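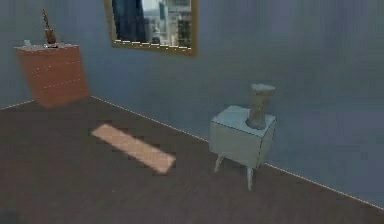
Writing letters again, and who writes back

My aunt Violeta lives 1,700 kilometres from me and doesn't care for the telephone. She'll use it, in the way a person will use a public washroom, but she wants to be finished and out of there. For years our calls went like this: weather, knees, who had died, all right dear, this must be costing you a fortune. I've explained that long distance doesn't cost what it used to. She says that's how they get you.

So last December I wrote her a letter. I hadn't written a proper one since I was maybe nineteen, and my hand cramped up before I'd got to the bottom of the first side. I wrote about the snow on the back steps, and a soup that went wrong, and the neighbour's dog who has decided he lives with us on weekday mornings. Nothing at all, really! I nearly didn't mail it, it was so dull.

Eleven days later I had four pages back, both sides, in that upright blue handwriting I remember from birthday cards. She told me things I'd never heard in my life. How she and my mother once shared a winter coat and had to take turns leaving the house. How she'd been engaged, briefly, to a man named Patricio Cáceres who sold Levard sewing machines and whistled through his teeth, and how it was the whistling that did it. I read it standing up in the hallway with my boots still on, and then I read it again at supper to anyone who'd listen.

We've kept it up ever since, and I've got a few others on the go now too. My old roommate Nahuel writes on the backs of flyers. My godson Maximiliano sent one sentence and a drawing of a shark, and I was as pleased with that as with anything.

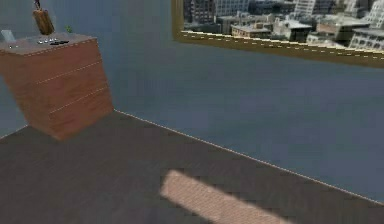
What helps most with letters, I've found, is having the things for them in one place and out where I'll trip over them. For the first month my paper was upstairs, my stamps were in my purse and the envelopes could have been anywhere, and by the time I'd rounded them up I'd lost the urge and gone to fold towels. I need a flat surface at about hip height that I pass ten times a day. A cabinet like this one would do me very nicely, with that warm reddish-brown grain and no handles to catch my cardigan on, and I can see how little things would gather on top of it, too, as they've gathered there. Mine collects elastics and grocery lists. But the letter I'm answering goes on top of the pile, open, and I pick it up on my way by and think of something to say back.

I don't answer right away, and I've stopped feeling guilty about it. I used to treat a letter like an email, something that was late the minute it arrived. Violeta set me straight (in a postscript, where she keeps all her best material). "Don't write to me when you owe me one," she said, "write to me when something's happened, or when nothing has and you're tired of it." I have that bit copied out on the fridge.

As for pens and paper, I went through a silly stretch. I bought a box of cream paper from Godoy, the stationer's downtown, and it was so lovely that I was afraid of it. I'd do a rough copy first! You can't chat to your aunt from a rough copy. The cream paper is in the closet now waiting for condolences, and I write on an ordinary lined pad with whatever pen has come home in my coat pocket. I did buy 100 stamps at once, though, and I'd tell anyone to do the same. With stamps in the house a letter can go out the door the same evening – I walk mine down to the box after the dishes, and it's a nice little walk.
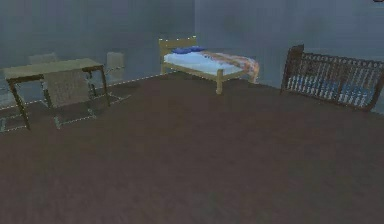 Posted by Soledad Sepúlveda on 2021-05-12, filed under Family, Paper things

I meant to say something about what to do if you can't think of anything to write, as a couple of you asked me last time. Start with where you're sitting. I know it sounds like a school exercise, but tell them which chair, and what you can hear, and what's for supper, and by then you'll usually have wandered into something. Nahuel once gave me a page and a half on a kettle that had started to hum, and partway through it he let slip that he was moving provinces.

Ask questions, too, but only a few. Three is plenty. If I send Violeta more than that she numbers them and answers in order like a tax form, and all her lovely meandering goes out the window. One good nosy question does better. Last month's was what ever became of the coat. It went to a cousin, she says, who wore it to a dance and came home without it, and she'll tell me the rest when her wrist is better.

I'm going to go see if the mail's come.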